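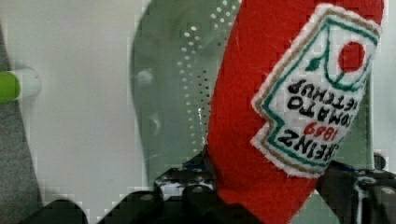 Speaker notes, Heltstead returns floor talk
Emrys James, 5/5/25

Wait for the door at the back to stop banging. It does stop.

Opening. My name is Emrys, I've worked on returns at Heltstead for 11 years, and I was asked to speak on "the human side of automation". I take this to mean the side with the kettle.

Say what returns is, as half the room will be from outbound and think it's a cupboard. Outbound sends the stuff off in a box. We get it back in a bag, with a note. Soft toys and small household goods, mostly. Somebody takes each item out, looks at it, finds the label, and decides if it's going back on the shelf, off to the seconds shop at Limevthorpe, or in the skip.

Until April that somebody was always one of us. Now, on bench two, it's an arm.

The arm. Supplied by Mathebula, set up by their people, named by ours. I am not going to say the name in front of management. (Pause. They'll laugh or they won't.)

What it does: picks a thing up, turns it until it can read the label, puts it in a tub. What it doesn't do: smell. You'd be surprised how much of returns is smelling. A plush toy that has lived with a spaniel looks perfectly all right to a camera. So there's still a person at the end of bench two, and the job has gone from picking up to sniffing. The job description was changed to say "final quality check". We asked for "sniffing" and were turned down.

Numbers slide. Keep it short, people photograph numbers and never look at them again.
In its first full month the arm handled 2,783 items. The target was 2,000, so there was cake.
Of those, 296 were sent back to a person to sort out. That figure was not on the cake.

Talk through the 296. Long floppy things. Anything in a drawstring bag. Anything with the label sewn in upside down or tucked in a seam. Soft things squash when you hold them, and then the label squashes too, and it has another go, and another. Watching it try is a bit like watching my dad with a ticket machine. You want to lean in and help. You're not allowed to lean in, there's a line on the floor.

What's changed for us. Go slower here, this is the bit I was asked for.

Wrists. Better. Two people on my shift have stopped wearing supports. I'd have led with that if I'd written the press release.

Talking. Worse. Bench two used to be two people facing each other, and you got through a shift on other people's kitchens and divorces. Now it's one person and a hum. We've asked for the stool to be moved round so it faces bench three. Still waiting on the stool.

Pace. The arm doesn't speed up before dinner or slow down after. We did both, and we liked both. The first fortnight everybody tried to keep up with it. Please don't let your people do that. Nothing bad happens if the tub fills up.

Pay. Same. Somebody will ask. The extra training was promised a grade and the grade is "being looked at". Say it plainly and look at the front row.

If there's time: the Trurneo visit. They put in the same kit a year before us and let the staff choose which items went to it. They gave it all the dull ones and kept the odd ones. We were given a list. Ask for the choosing, if you get the chance to ask for anything.

Questions. Likely ones: is it coming for bench three (don't know, have asked), can it be switched off by staff (yes, big button, we've all been shown), do I like it (mornings, yes).

Hand back the clicker. I walked off with it last time.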